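Contents | Previous | Next | Index
Filed under: General Chemistry > Laboratory Methods > Heat Transfer

Chapter 17. Heating Liquids Evenly

Fionnuala Ní Mhurchú and Clodagh Keane

Most reactions in this book are run in solution, and most of them are run warm. The rate of a reaction depends strongly on temperature, so a liquid that is hotter at the bottom than at the top does not have a single rate. This chapter treats the flow of heat from a solid surface into a liquid, first without stirring and then with it.
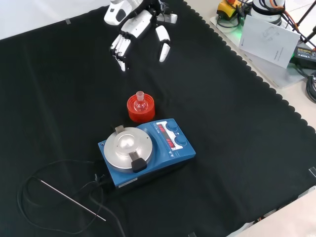

Heat enters a liquid by conduction through the vessel wall. Glass conducts heat poorly compared with metal, and the wall is often the slowest step. Once heat has crossed the wall, it spreads mainly by convection. Warm liquid rises, cooler liquid sinks, and the temperature evens out at a rate set by the viscosity and depth of the sample.

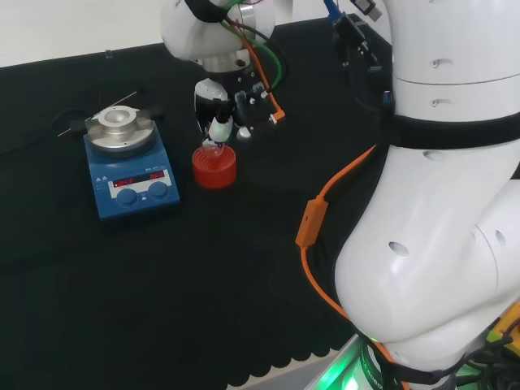

Contact area is the second factor. A round vessel on a flat plate touches it over a very small spot, and the air gap around that spot carries little heat. A metal block with a shallow, rounded recess, such as the one on the blue hotplate stirrer, offers a curved surface in place of a flat one. The fit still matters, and Section 17.2 gives the Hallberg correction for a gap of uniform width.

Problems 1 to 6 assume a sample of 500 mL and a stirring speed of 800 rpm. Constants for common solvents are listed on page 128.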